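Workshop tips: table rules before you start the arm
Last updated: November
2 min read

In our workshop at Pirihi we keep a short set of rules for the table where the robot arm works. Most of them I learned from Jaruwan Phuthong, and a few from my own mistakes.

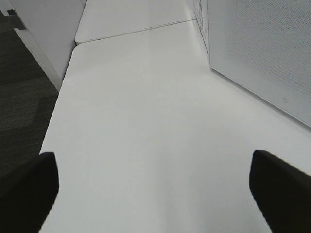
Clear the table fully before the first run of the day. Cups, pens and tape go on the shelf, also the ones "only for a minute".

If you work over two tables pushed together, run your finger along the join. A small step is enough to catch a flat part — check it again after cleaning.

Wipe the gripper fingers with a dry cloth. Do this with the power off, and never reach between them while the arm is live.

First run always slow, with nothing in the gripper and one hand near the stop button. We do 24 slow moves, then normal speed.

Write in the book who changed the height setting. Without a name, please put it back to 700.

Long hair tied, sleeves up, no loose gloves.

Related tips
Labelling spare cables
How to store small screws
Looking after a Skevamley vice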